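Why does a screw cap stay on?

A screw thread is a ramp wrapped round a tube. When a cap is turned clockwise, its thread slides along the thread on the neck of the bottle and the cap moves down. One full turn moves it by a fixed distance, called the pitch. If the pitch is 3 millimetres, one full turn lowers the cap by 3 millimetres.

The ramp has a gentle slope, so a small turning force becomes a much larger downward force. This presses the cap against the rim and makes a seal. The seal keeps liquid in and air out.

Friction does the rest. The two threads rub against each other, and on a gentle slope this rubbing is strong enough to stop the cap sliding back up by itself. A steep thread would hold less well.

Grip matters too. Fingers slip on smooth plastic, so many caps have ridges round the side – the same idea as the tread on a shoe.
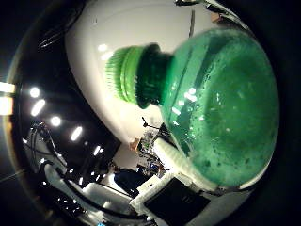 To undo a cap, turn it anticlockwise. The first part of the turn is the hardest.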